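**Bagging small parts: zip bags or little boxes?**

**leire_c** – October 2023

Hi all, long-time reader, and I finally have a question worth typing out. I inherited the job of sorting the play-food and odds-and-ends drawer for our toy library (we lend out of a church annex, and the drawer has been a swamp since June). My plan is to put everything small into clear bags, one bag per set, so a parent can see what they're getting without opening it.
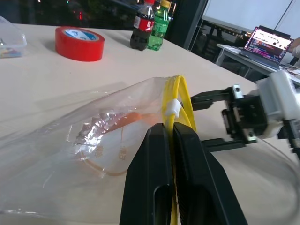

The trouble is that I can't decide how mixed a bag is allowed to be. If I'm strict, I end up with 50 bags holding two things each, and if I'm relaxed, the shiny bits and the stringy bits end up in with the food and somebody's grandmother has to untangle it all at the kitchen table. How do you folks draw the line?

Leire Cifuentes

---

**normandp**

Welcome, Leire! I did this for years at the Vallejo branch, and my advice is to sort by who plays with it and forget what it's made of. A kid who wants the bakery wants the buns and the yellow bits and whatever else goes in the pretend oven, all in one go.

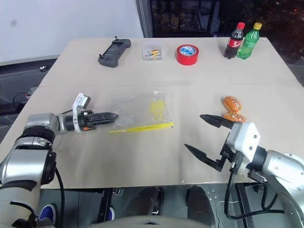 I'd also keep the big pieces out of the bag until the very end. Small stuff first, press it flat, then the bulky things on top, and run your thumb along the zipper twice. I had a batch of cheap bags once where the first pass never caught, and I lost a whole tea set between the car and the front door.

Normand Paquette

---

**botholm_attic**

Gonna disagree with Normand a little, with love. Bags are fine for a month and then they go cloudy and the corners split. I moved everything tiny into those small clear boxes and I'm never going back. They stack, they don't slide off the shelf, and you can still see the colors.

---

**normandp**

> they go cloudy and the corners split

Sure, but 200 boxes take up a wall, and I didn't have a wall! I had one shelf over a radiator. Bags file upright in a shoebox like index cards, and a split one costs pennies to replace.

---

**kovel_mom_of_3**

We do both. Box for the really little parts that would get lost in a bag (beads, pegs, anything from the Skekent set), bags for the food and the bigger pieces. And a strip of colored tape on anything with a piece missing, so it gets pulled before it goes out again. Red is what we use, easy to spot from across the room.
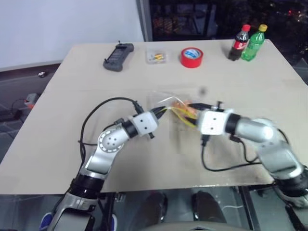
The other thing I'd say is to do it on a bare patch of table with your tape and boxes pushed to the back. I used to work with everything in front of me and I'd bag my own scissors, more than once!

---

**leire_c**

Oh, this is so helpful, thank you all. I like the tape idea very much and I'm stealing it. I think I'll go with Normand's way for the food and try boxes for the pegs, though botholm_attic, you have me worried about the corners now. Do the thicker bags hold up any better?

---

**botholm_attic**

A bit better. They're stiffer to close, though, so small hands give up and bring them back open. Pick your poison :)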